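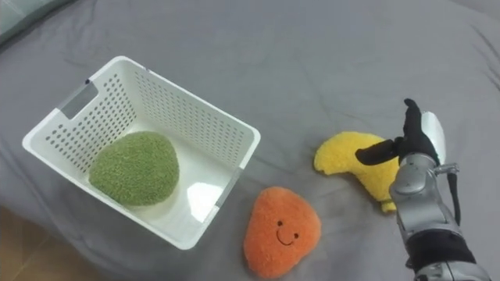 Soft toys and toy storage, guest room 2, Plimimen family rooms. Check made in March by Efua Kwofie, comments added by Lauri Hirvonen. The list is the same one we use for the playroom, but I have left out the lines for hard toys. I looked at the basket before the toys, and I ask others to do it in this order too. In a white plastic basket with rows of small holes, such as the one on the grey sheet with the green plush in it, every hole must be felt with a finger from both sides. The thick rim is good, but the handle opening needs the same finger check, as children put their hands there most.

1. Basket, rim and handle opening: no sharp edge felt. OK.
2. Basket, holes: no broken bars. OK.
3. Basket, floor: wiped with damp cloth, no cracks. OK.
4. Labels and tape on basket: remove if a corner is lifting. To be looked at again.
Comment L.H.: Old Jornora price labels leave glue. Please use warm water and soap, not the spray.

5. Plush toys, seams: pull gently on each side and hold while you count to five. OK.
6. Plush toys, small parts: leaves, stems and tips must not turn or come loose. OK, but see comment.
Comment E.K.: The leaf top of the carrot was sewn again last year with Elov thread. It holds well. I would still like it to be checked every month.
7. Plush toys, washing: 16 minutes in the short programme, inside a net bag, then dried flat. Done.

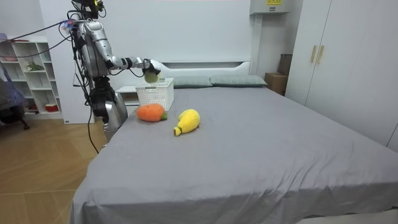

Items 5 to 7: orange carrot and yellow toy on the bed, basket by the nightstand.

8. Bed: all toys taken off before the child sleeps. Explained to guests on the welcome sheet.
9. Sheet: must reach well under the mattress. Corners pulled again by me.
10. Nightstand: drawer opens and closes without catching. OK.
Comment L.H.: The Zeman drawer stop is a little stiff in this room. I did not change it, it is better stiff than loose.
11. Bookshelf: fixed to the wall with two brackets, tested by hand. Heavy books in the lowest row. OK.
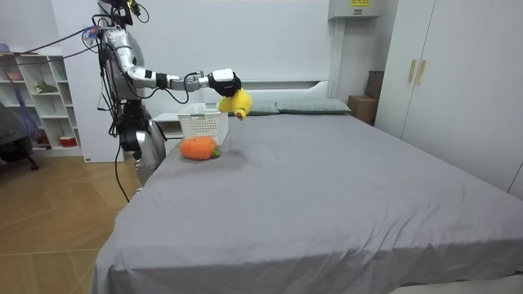 Where should the basket be kept at night?
On the floor beside the bookshelf, with the toys inside and nothing heavy on top.

12. Walking way from bed to door: free at 6 in the evening, when the lamps are tested. OK.

Open points: number 4 only. Lauri will write his initials here when it is finished.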